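Section 3. Packing the bag at your desk

For the Drirent day pack, gray/black. Same steps for the smaller Inskip bag, skip step 9. Read the cautions first, they're short.

Clear some desk before you start. Cables back against the wall, scissors closed and out of the way.

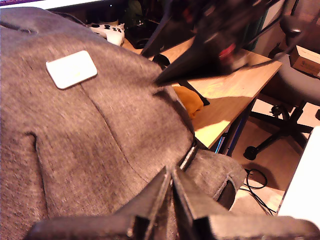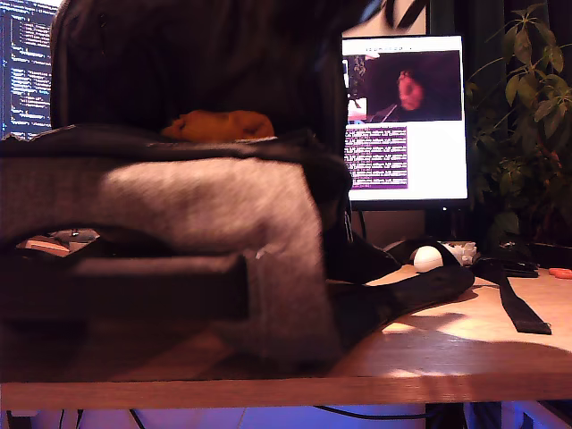
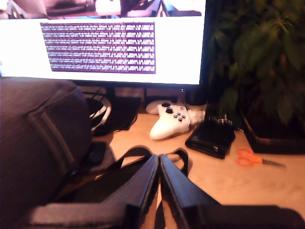
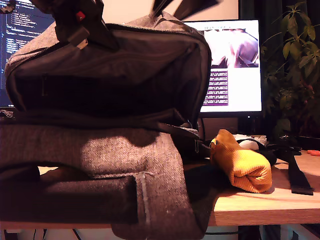 **Before you start**

- Bag must be empty. Every pocket. Turn it over and shake, old receipts and crumbs jam the zipper.
- Lint roller on the gray fabric if you care. Shows everything.
- Straps let out all the way. You will tighten them at the end.
- Have the Kelach pouch set ready (3 pouches, the small one is for cables).
- Save your work, lock the screen. Then nothing gets typed by a bag.

**CAUTION:** Don't pack with the bag half off the desk. Once the bottom pocket is loaded it goes over the front edge and takes the keyboard with it.

**CAUTION:** Sharp things never go in loose. Scissors in a sleeve or leave them home.

### 3.1 Main compartment

1. Lay the bag on its side, back panel down. Straps pulled out flat to the side, not bunched underneath.
2. Open the long zipper all the way around. If it sticks at the curve, back up an inch and try again. Do not yank.
3. Laptop or tablet first, in the sleeve against the back panel. Screen side toward your back.
4. Heavy stuff next. Charger, hard drive, water bottle (empty). Keep it low and close to the back.
5. Clothes after. Fold in thirds, then roll from teh collar end. One sweater and two shirts fit. A wool coat does not, wear it or strap it outside.
6. Soft things fill the gaps. Towel, scarf, socks. Push into corners with your hand flat.
7. Close the zipper from the left. Hold the two sides together ahead of the pull.

Note: if you can't close it without kneeling on it, take out a sweater. The seam tape is rated in the Drirent leaflet, page 43, and kneeling isn't covered.

### 3.2 Small electronics

8. Game controllers: sticks facing each other with a cloth between. Loose controllers get their sticks pushed over to one side and stay that way for the whole trip. Bad for drift. Take batteries out if it's longer than a weekend.
9. Cables in the small Kelach pouch. Coil each one to the width of your palm, one tie per cable. No knots. White ones go in their own bag or they come out gray.
10. Keys on the clip inside the top pocket. Never in with a drive or anything with a screen.
11. Throw out plastic wrapping now. Do not pack it "for later".

### 3.3 Straps and handles

12. Stand the bag up. Tug each shoulder strap, should slide freely with no twist near the base.
13. Tuck the loose strap ends into the loops. Dangling ends catch on chair arms and drawer handles.
14. Lift by the top handle only, short lift, put it back down. Listen for stuff shifting. If something slides, open up and do step 6 again.
15. Put it on. Tighten both straps the same amount, then the chest strap.

**CAUTION:** Do not lift by a zipper pull. Replacement pulls are part no. 2412, order thru Itero, allow some 3 weeks in September when everyone wants them.

### 3.4 If it goes wrong

- Zipper splits behind the pull: run it back to the start, slowly. Still splits, stop using it.
- Bag leans to one side: heavy item is off center. Usually the charger.
- Strap slips while walking: webbing threaded wrong way through the buckle. Diagram on p. 81.
- Bag won't stand: bottom pocket overfull. Move the bottle to the side.

Cleaning is in section 4. Cold water, mild soap, hang it open. Never in the dryer, and don't leave it over the back of a chair in full sun for days, the black fades beofre the gray does.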